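Perception update: cable segmentation moves to the new planner interface

The wire-handling stack has been running on the Skutunis planner interface since the start of the month. This item covers what changed on the perception side, what still fails, and what anyone with a branch open against the old interface needs to do before the merge.

The old pipeline treated a harness as one object with one grasp frame. It worked for bundles that were sleeved from end to end and for little else. A harness that is sleeved only in the middle, with a twisted pair wandering around the two thicker wires, has no useful centroid, and with an open C shape the computed grasp point often landed on bare tray.
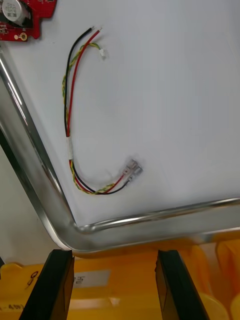 Manipulation Software Group

The replacement segments each conductor by colour and then fits a spline per conductor. Splines are joined wherever they enter the same sleeve. Red, yellow and green separate well on a white tray lining. Black is reliable too, except where it runs close to a dark edge. White sleeves on white lining are the worst case: the mask drops out completely, and the joiner has to infer the sleeve from four or more conductors vanishing and reappearing along a consistent heading. The gap limit for this is set to 80 pixels in the default profile. Raise it only for long sleeves, as larger values start to join conductors that merely cross.

Terminals and connectors now have their own detector, trained on 400 labelled crops. Clear covers over crimp terminals still give low scores, and two terminals lying side by side are sometimes returned as one. The planner therefore receives a "terminal cluster" flag and will not grasp within 11 mm of it. Polished tray rims produced false terminals in the first build. The tray mask from Oberholzer is now applied before detection and not after, which removed most of them.

Hanging wires are handled by a separate branch. Gravity gives a usable prior on the shape of a free strand, but only if the camera orientation is known, so the node reads the wrist pose for every image and refuses to run if the transform is older than 200 ms.

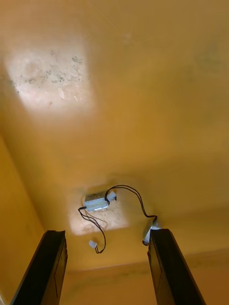
The fallback for a stale transform is to hold position and request a new image. There is no attempt to guess which way is down. Small white connectors against pale patches of background remain a weak point – the strand is usually found, the end of it often isn't – and the planner treats any strand without a detected end as not graspable.

Interface changes, in brief. The message type for a harness is now a graph, with conductors as edges and sleeves, crossings and ends as nodes. Crossing nodes carry an over/under label with a confidence value, which may be null. Code that reads the old single grasp frame will still compile, but the field is empty. The Orbridge viewer can display the graph if the overlay plugin is updated first; older versions draw every edge in the same colour and skip nodes without warning.

Branches should be rebased by 2025-06-19. The old message type will be kept in the Sirkton compatibility package until September and then removed. Replay logs recorded before the change can be converted with the script in the tools folder, though crossing labels will be null throughout.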